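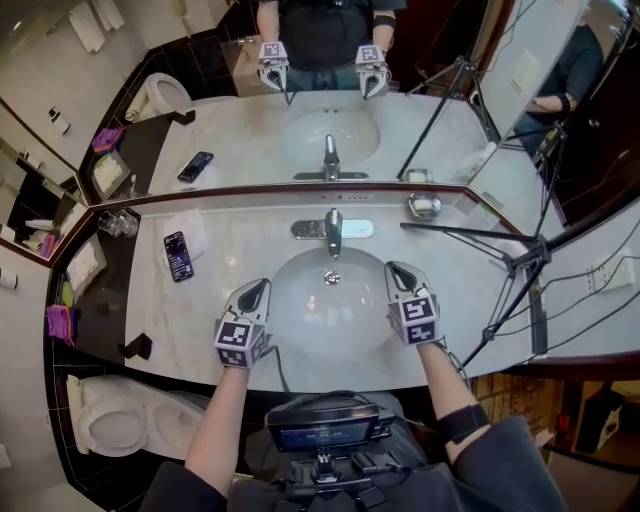 Company news | Software releases

Joltex releases Skatoneo 2, a software toolkit for turning hand-held gripper recordings into robot training data

20/07/2021 – Joltex has released version 2 of Skatoneo, its toolkit for recording, aligning and checking manipulation data collected by people using hand-held grippers. The release is available to existing licence holders from today.

Skatoneo takes in video from cameras worn on the body, mounted on the grippers and placed beside the work area. It puts the streams on a single clock, works out the position of each gripper from the square markers fixed to it, and writes out paths that a robot arm's planner can read. The first version handled one gripper at a time. Version 2 handles a pair, and treats the two hands as one recording from start to finish.

Much of the work on the new version went into rooms that are hard on perception software. Bathrooms were chosen as the main test setting. A mirror behind a basin gives the tracker a second copy of every marker, and polished metal throws back highlights that can be mistaken for edges. In earlier builds the estimated position of a gripper could jump from the counter to a point behind the wall and back again.

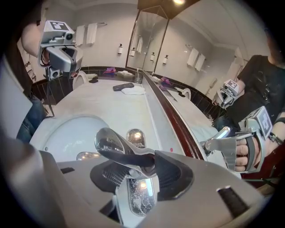

Gripper camera view along the vanity, with the finger pads either side of the chrome tap lever.

Skatoneo 2 deals with this in two stages. The operator first marks the mirror plane once, using a short calibration sweep. The tracker then tests each marker it finds against that plane and discards those that are reversed or lie behind it. Reflected markers are kept in a separate log, so that teams who want to use them as an extra viewpoint can do so later.

In Joltex's own tests, the share of two-handed recordings that passed automatic checks without manual repair rose from 60 to 79 per cent. Most of the remaining failures came from markers hidden by the operator's own forearm. Work on those cases continues.

The timing tool has also been rewritten. It reports drift between cameras while recording is still under way – previously this was only found after the files had been copied off. Nearly 50 smaller fixes are listed in the release notes, including a long-standing fault that dropped the last second of audio.

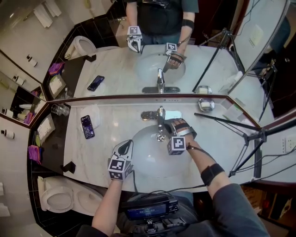
Task labels and the Conneely format

Version 2 adds a labelling screen in which a recording can be split into steps such as reach, grip, turn and release. Labels are stored in the Conneely format, which Joltex publishes openly and which can be read without a Skatoneo licence. Files made with the first version can be converted in one pass. The originals are left as they are.

A labelled step can be passed directly to Itorgate, the company's motion planning package. Itorgate checks whether a given arm could follow the recorded path, and flags the points where a joint limit would be reached or where the gripper would come too close to a fixed surface. Tap handles, drawer pulls and door latches are supported in this release. Screw lids are planned for September.

Availability

Skatoneo 2 runs on Linux and Windows. Licence holders with current support can download it from their account page at no extra charge. The marker sheets used with the first version still work, though Joltex recommends reprinting any that are scratched or have begun to lift at the corners.

About Joltex

Joltex develops perception, data and planning software for robot manipulation. Its products include Skatoneo and Itorgate. Press enquiries and requests for a trial licence should be sent through the contact form on the company's website.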